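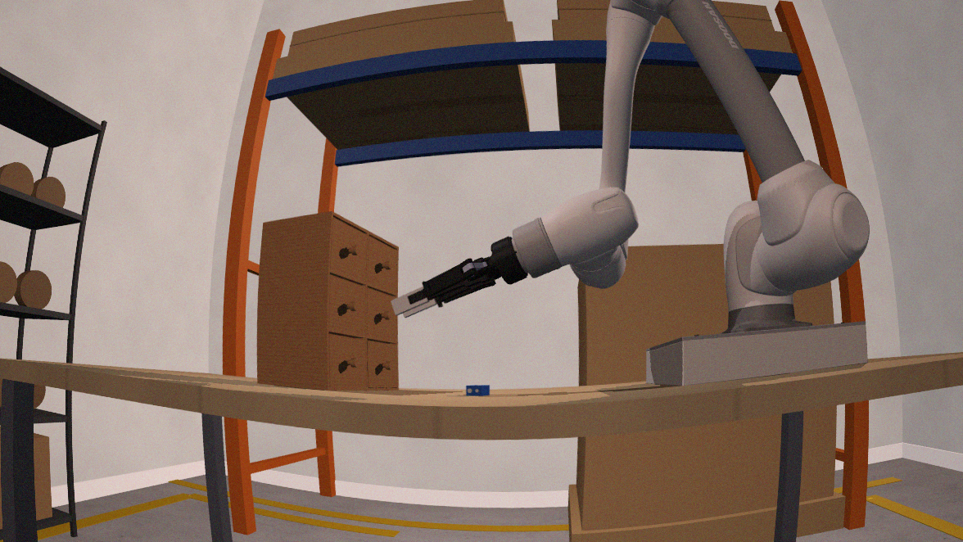
Every July my sister-in-law asks when she can buy a robot that puts the laundry away. I write about machines for a living, so she feels I am holding out on her. My answer has been "not yet" for 10 years, and she has started to take it personally.

Folding gets all the press. I would settle for the drawer. You find the knob, you take hold of it, you pull straight back, and you stop before the whole thing lands on your foot. A toddler can do it, usually with the drawer you least want opened.

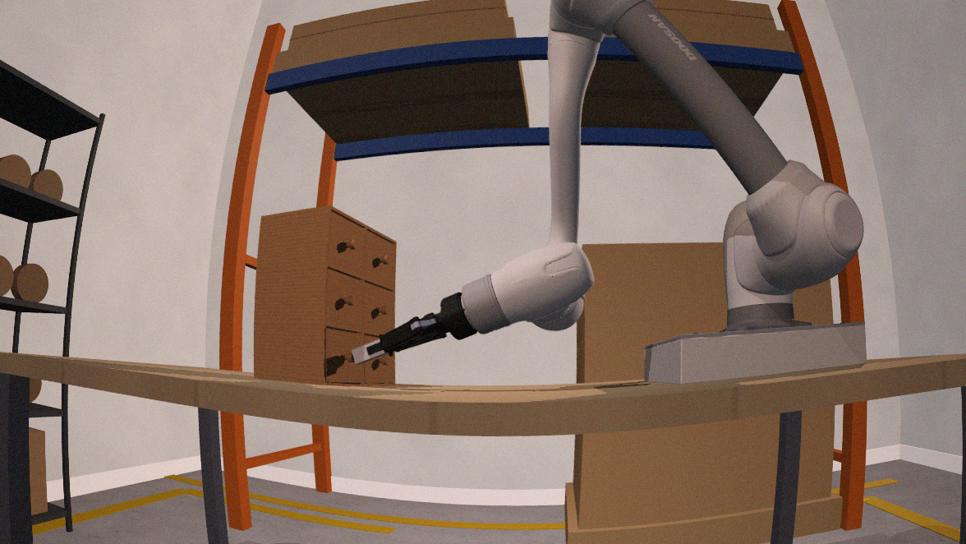 Gadov, a firm whose newsletter I read against my doctor's advice, says chores are close. Its rival Prestanau says they are closer. Both like to practice in simulation, where a chest of drawers never swells in August and no one has painted over the runners. I don't hold that against them. I learned to drive in a parking lot.

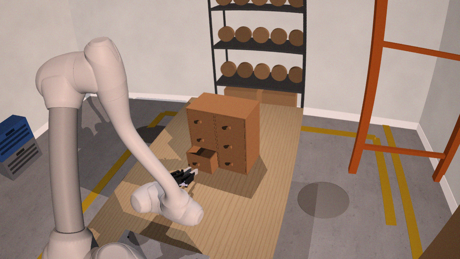 Bottom-left drawer open, five to go.

But look at what the job leaves out. My own dresser has 9 drawers, and each has its own opinion. One needs a hip. One opens only if the one above it is shut. A machine that has met a well-behaved cabinet 700 times has still not met mine — and mine has socks in it.

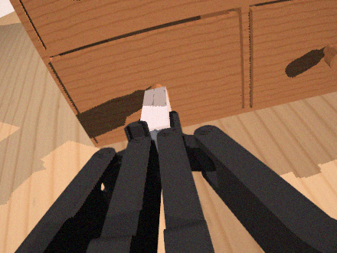
Fingertips at the knob of a lower drawer.

On the shop floor I am more hopeful. The cabinet stays put, the parts bins match, and somebody is paid to fix what sticks. I expect drawers to be settled there well before anyone trusts a robot arm in a bedroom.

So, not yet. I told her to ask again in July.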